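Costel Lazăr has been reading other people's mortgage paperwork for most of his working life, and he has the eyeglasses to show for it. He runs the loan desk at Senero, a two-room brokerage in Kamirthorpe, and agreed to talk on a Thursday provided I didn't ask him where rates were going.

"If I knew that, I'd be calling you from a boat," he said.

What he did want to discuss was escrow, and specifically the letter that lands every July telling homeowners their payment is going up on a loan they were sure was fixed. "It is fixed," he said. "The loan is fixed. Your county is not fixed. Your insurer is certainly not fixed."

His phone rang twice while he explained this. Both callers had the letter.
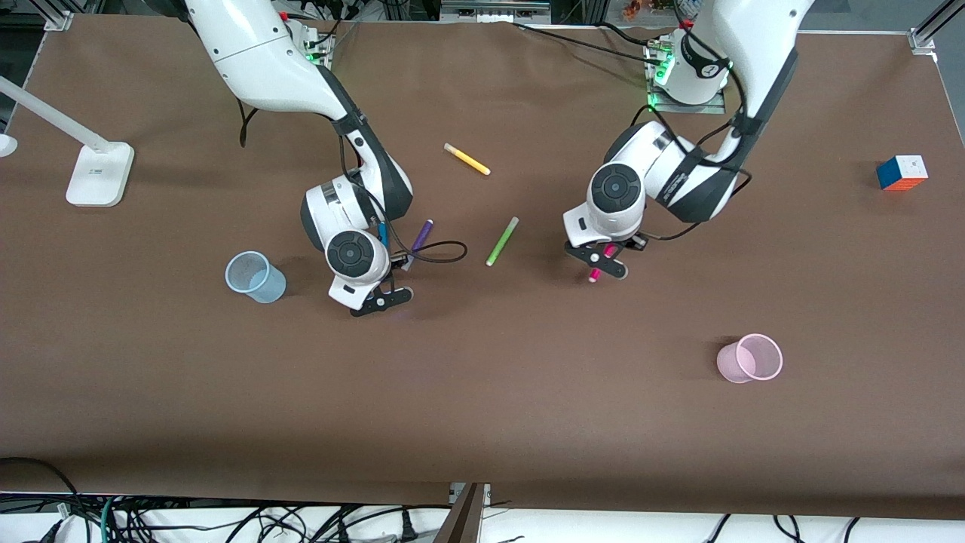

Do you have to pay the whole shortage at once?

Most servicers let you spread it over the next year's payments, Lazăr said, and paying in full only makes the increase smaller. The new tax bill still has to be covered either way.

He recalled one client whose payment jumped to $1629 after her house was reassessed. She had assumed the bank made a typo. "She sent them a very polite note," he said. "They sent back a very polite no."

His advice is dull and he knows it. Open the analysis statement, compare the tax figure with the county's own bill, and get an insurance quote before renewal. Errors do turn up. He has seen one for around $1000, a premium paid to a carrier the owner had already dropped.

"People will spend 30 minutes arguing over a toaster," he said. "This they put in a drawer."

He has a drawer too, he admitted.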